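Bin liner job, or: teaching a machine to do the thing I put off
Sunday, posted by Ragnvald Hedlund
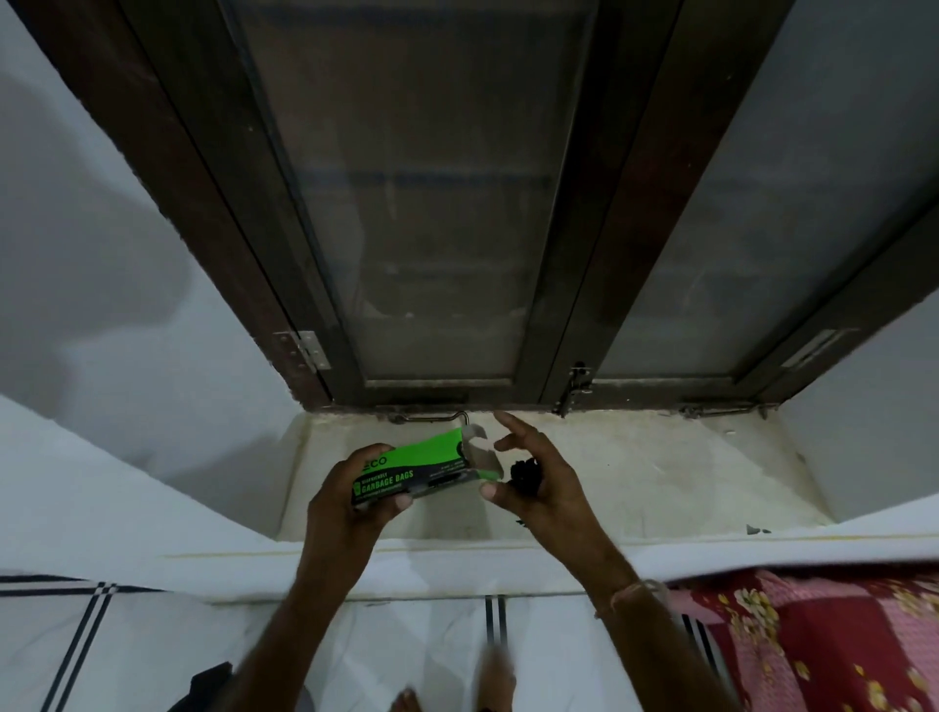 Prultby Shared Workshop / Home Automation Bench / Notebook

Spent most of the morning on bags. The plan, as agreed on the whiteboard in somebody's worst handwriting, is that Catine should be able to take one roll of bin bags out of its box, put the roll down, and come back for the next without flattening the carton. Catine has two arms, a second-hand base and a fear of cardboard.

What I wanted to pin down today was how a person does it. My method, such as it is: left hand takes the box from below and behind, fingers over the top edge. Right hand pinches the roll just past the open flap. I had been telling everyone that the right hand does the clever part. Having now looked at it properly, the left hand deserves most of the wages. It keeps the box more or less level and gives the other one something to pull against. Our left gripper simply squeezes, like a man being handed a stranger's baby.

The index finger on my right hand does nothing at all. It points up at the window frame during the pinch, as though calling for the bill. Chu has been lobbying for a third finger on the right gripper for weeks and I am sorry to report that the evidence is not on her side. Thumb plus one broad pad ought to manage.

Notes on the box, for whoever writes the grasp file:

- Bright green face, black band along the bottom, GARBAGE BAGS in big white letters. The green should be an easy target for the colour mask. The black band will not be, once there is a black roll next to it.
- The flap is torn and bent upward at the right-hand end. Do not model it as a neat hinge. Mine never are.
- Inside is pale grey-white, with a curved cutout at the edge. Good contrast against the bags. Use that to find the opening.
- The roll is crumpled, with a ruffled top end. Calling it a cylinder in the code is a kindness.

Ran the old grip routine on the bench after lunch, with a fresh box. It closed on the carton at the default force and we now have a flatter sort of carton. Dropped the left-hand force to setting 2 and it held without denting, then let the box slide when the right arm pulled. Tried 12 out of spite. Back to 2, with a strip of rubber mat glued to the pads, which got us through a slow pull. The roll came out and was put down on the bench and then kept going, on to the floor, where it found the only sawdust I had missed.

The log ran to 2,567 lines for that, nearly all of them the wrist camera complaining that it had lost the flap. Callavano thinks the exposure is hunting whenever the shiny pad comes into view. I think it is sulking. We shall try matt tape first as that is cheaper than therapy.

Also to sort out: lighting. All the sample pictures so far are from the bench, under the tubes, where everything looks like an operating theatre. By a window at home it is dimmer and the whites go bluish, and the glass has its own grey haze and reflections. If the mask only works under tubes then we have built a very expensive lamp test. Add window-ledge pictures to the set, dusty sill and all. I am not cleaning it for the benefit of a robot.

Next time:
- matt tape on both pads
- shallow tray for the roll to land in
- give the left arm a cradle pose from below, in place of the side squeeze
- ask Chu for the flap detector back, whatever state it is in
- more boxes (Callavano owes the kitty for the last one)

Left the base on charge and the arms parked. Please do not use the flat carton as a kneeling pad, I still need to measure it.

Recent notebook entries
Rubber pads, second attempt
Catine versus the sock drawer
Why the base pulls to the left
March tidy-up: what we threw out and regretted

Contact the bench: leave a note in the Prultby pigeonhole | © Prultby Shared Workshop | Back to top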